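Colander

A colander is a bowl-shaped kitchen utensil with holes in it, used for draining water from food. It is most often used after boiling pasta or vegetables, and for rinsing salad, berries and other fruit under the tap. The name comes from the Latin verb colare, meaning to strain. A colander differs from a sieve in having larger holes, usually made through a solid wall, where a sieve has a fine mesh stretched over a hoop.

Shape and materials

Most colanders are round, with a foot or three short legs that keep the base clear of the sink. Oval ones take up less width on a worktop and are easier to tip into a pan or onto a plate. Some have handles at each end, others only a raised rim to hold on to.

Older colanders were made of earthenware, pewter or tinned copper. Enamelled steel became common in the nineteenth century and is still sold, though the enamel chips if it is dropped and the metal then rusts at the chip. Stainless steel and plastic are now the usual materials. Plastic colanders are light and cheap and come in many colours, both solid and see-through. Thin ones may soften or warp if left against a hot pan.

Holes

The holes may be spread over the whole bowl or kept to the base. A colander with holes only in the base drains more slowly but is less likely to splash, and is often chosen for washing fruit. Small round holes suit rice and peas. Long slots drain faster but let small pasta shapes through.
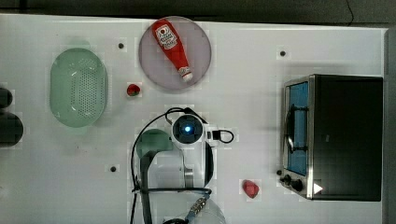 Soft fruit needs some care. Strawberries are normally rinsed with the green tops still on, as hulled berries take up water. Raspberries bruise easily and are better rinsed in small amounts, in a single layer, and then tipped onto a cloth to dry. A batch of 400 grams is enough for most household colanders.

Toy and play versions

Colanders are a regular part of play kitchen sets, along with plates, pretend fruit and model sauce bottles. Skillby, a maker of play food, brought out its first colander in August of the same year as its plate set – the two were designed to stack. An early run of 2,000 sold through toy shops and nurseries. The similar Karaca set used a deeper bowl with 19 holes, large enough for small children to push a finger through.

Collecting

Firdevs Güler's guide to household strainers, Salo and Sarmont, takes its title from two makers of enamelled kitchenware and lists the marks found on the underside of their colanders. Pieces with their original feet are valued more highly than those that have been repaired, and a worn rim is generally accepted.

See also: Sieve, Salad spinner, Skimmer, Chinois

Last edited Feb 7, 2021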